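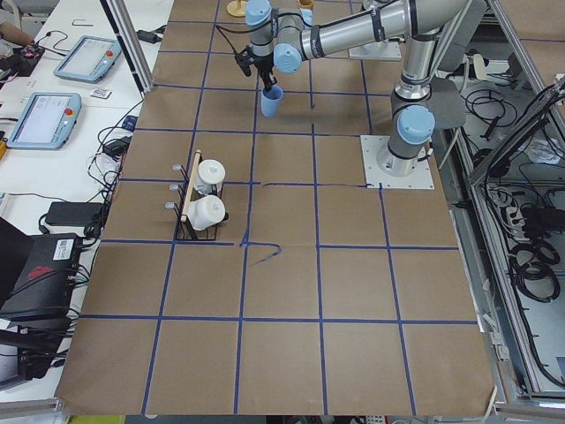
Two white mugs in a wire rack with a wooden handle.

Does a mug need a rack?

Grown-ups own a lot of things for holding other things. Spoons get a spoon rest. Mugs get a rack, or a little wooden tree with pegs. The box usually says the rack will dry your mugs faster and keep your kitchen tidy. Should you believe the box? Let's be fussy and take the claims one at a time.

Claim one: a rack dries mugs faster

Wash a mug and a thin coat of water stays on it. Two things can happen to that water. Some of it runs downhill and drips off. The rest has to evaporate, meaning tiny bits of water leave the surface and float away into the air as a gas you can't see.

Dripping needs a slope. Evaporating needs air that can move. If you put a wet mug upside down on a flat counter, the water runs down fine, but then the rim sits flat against the counter and the air inside is trapped. Trapped air soon holds all the water it can, and after that the drying nearly stops. Lift that mug up after lunch and you may find a wet ring and a foggy inside.

A wire rack is mostly gaps. Air gets in under the mug and damp air gets out. So the claim has something in it, but look at what is doing the work. It's the gap. A mug leaning on the handle of a wooden spoon has a gap too, and you already own the spoon.
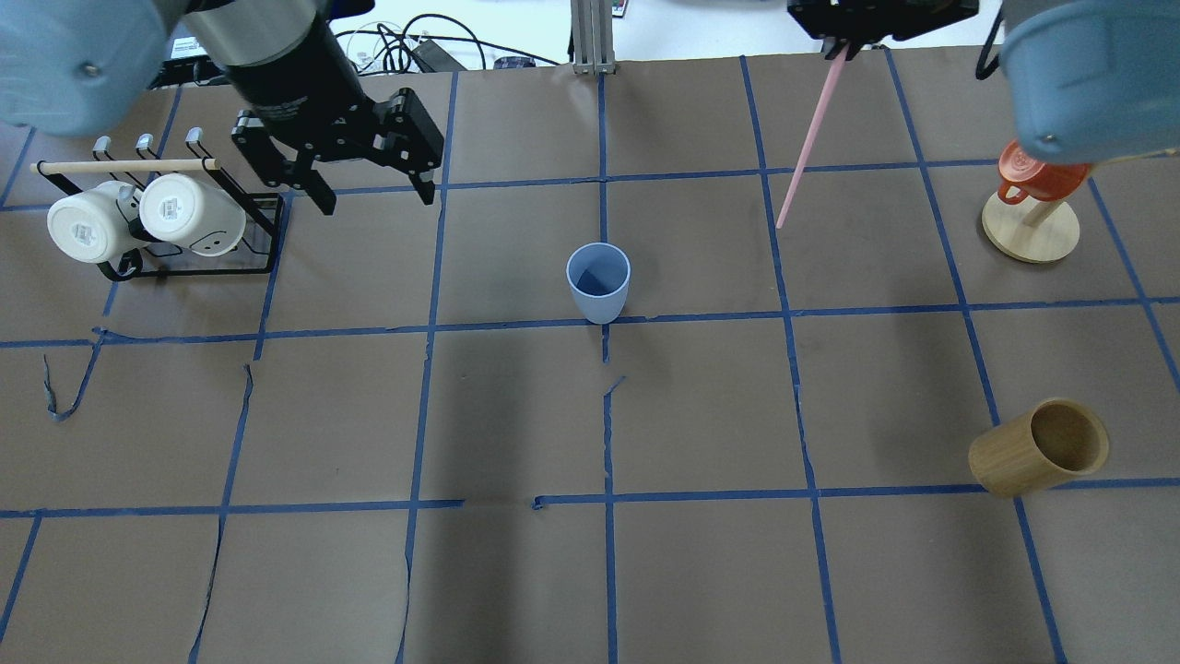
And how you put the mug in matters as much as what you put it in. A mug standing right way up in the fanciest rack in the store keeps a puddle at the bottom. Many mugs also have a shallow dip in the base, so if you turn them completely upside down, a small pond collects on top. Then you pick one up and get water on your socks. A tilt helps both ends drain.

Try it before you trust me

You need two mugs that match, a towel, a counter and a rack, or two chopsticks to make a gap.

Dip both mugs in water and shake each one once.
Put one upside down, flat on the counter. Put the other on the rack or across the chopsticks.
Leave them for an hour and don't peek.
Wipe the inside of each with a dry paper towel. Which towel is wetter?

Do it again tomorrow with the mugs swapped. One try doesn't prove much. Maybe one mug started out wetter.

Claim two: a mug tree saves space

Well, it depends on what you count. Hanging mugs use the air above the counter, and most of us weren't using that air. But a tree needs room all the way around so the mugs don't bump, and one with empty pegs is just a stick taking up a spot. If you own 11 mugs and the tree holds fewer, you still need the cupboard. 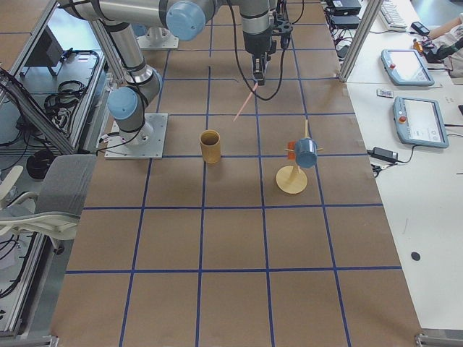
Isla Moffat wrote in to disagree. She says her tree is worth it because she can see every mug at once and the cupboard stays shut, and she doesn't care how much counter it takes. Fair enough, though seeing your mugs is a different claim from saving space, and the box didn't make that one.

She also asked whether hanging a mug sideways dries it properly. Mostly. The opening is free, so air gets in, but if the rim isn't tipped down a little, some water can sit along the lower side. Shake it first.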